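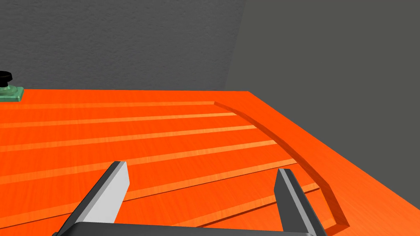
The lake at Nirneck is at its best for photographers in the weeks after the clocks have been forgotten about and before the first hard frost. By October 2020 the summer visitors had gone, the jetty was closed for repairs and the car park on the Amia road was free again. Thirteen readers sent in pictures from that month, and most were taken within an hour of sunset.

The western shore gets the light last. From the shingle below the boathouse the sun drops behind a low ridge, and the colour arrives after it has gone. Many people pack up too soon. The strongest reds in this year's entries were taken well after sunset, when the camera needs a long exposure and the photographer needs a torch and a second pair of gloves.

A tripod matters more than the lens. The shingle shifts, so push each leg down until it stops and hang your bag from the centre column. One reader lost a set of filters between the stones and went back for them at first light. Another used a Skimico clamp on the railings by the slipway, which works well if no one is walking past.

For exposure, start at ISO 100 and f/11 and let the shutter take as long as it likes. On a still evening you can go to 13 seconds and keep the reflections. With any wind the water turns milky, and you may prefer that. If the sky is much brighter than the shore, take two frames and blend them at home.

Mornings are a different job. Mist sits on the northern end, by the Zakharchenko farm, and usually clears quickly once the sun reaches it. The footpath there climbs nearly 300 feet from the gate and is slippery after rain. Keep to the path, as the field is grazed until the end of the month. The number 39 bus stops at the gate but the first one arrives too late for dawn, so you will need a car or a bicycle with good lights.

Spring has its followers too. In May the sun sets further round to the north and the colour falls on the far bank, where the reeds are. We will print a page of those next year. Please send files at full size, with the place and the time, and leave off borders and signatures.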